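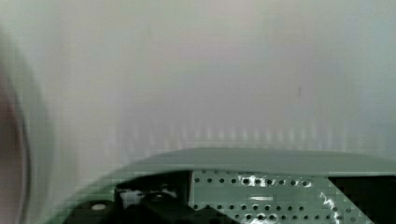
# Setting up a tabletop for your first arm

*Updated August 26, 2022*

If you have an arm bolted down at last and you're wondering what to do with the rest of the table, pull up a chair, because this is my favorite part of the whole build (and the part I got wrong the most times before Kedir Gebreyes took pity on me). These are the steps we use at the Zirutdale shared workshop, and they'll work just as well on a sturdy desk at home.

## 1. Find out where the arm can really go

Before you put anything down, move the arm slowly by hand through its whole range with the motors off. Mark the farthest points with painter's tape – blue shows up nicely on a light surface. Then run a second line of tape 4 inches inside the first and keep your objects within that one. Things at the very end of the reach are miserable to pick up, and you'll spend your evening blaming the software.

## 2. Lay things out in loose groups

Put the small stuff together on one side and the bulky stuff on the other. Anything tall or boxy goes near an edge, where the elbow won't have to climb over it. Leave a bit of open table too, so the arm has somewhere to set things down!
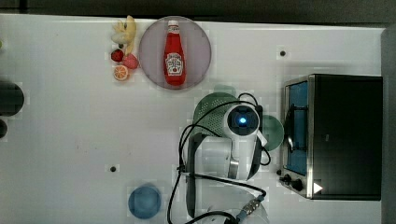 *The table from overhead, with the toaster oven on the right and the ketchup up on its plate.*

Now walk around and look at it from the arm's side. I do this every single time and I nearly always move something.

## 3. Give the cables some slack

Run the arm to each corner at 30 percent speed and watch the cables, not the gripper. They should swing freely and never pull tight at a joint. Agnese Ramanauskas likes hook-and-loop straps here, and she has converted me – zip ties pinch, and you have to cut them off whenever you change your mind.

## 4. Practice on the easy shapes

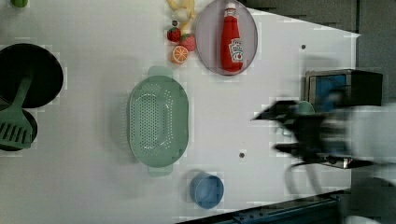

Your first grasps should be on things with a clear edge to hold, and you should repeat each one until you're a little bored with it. I usually do 40 tries on one object before I let myself move to the next. Something like the oval colander is a kind place to begin, with a small handle at either end to aim for, and the little blue cup can come after it. Save the strawberries for another day.

Write down your speed and grip settings as you go. Mine live in a Negi notebook that hangs off the bench on a string, and when the arm starts missing, I go back to the last page that worked and change one setting at a time.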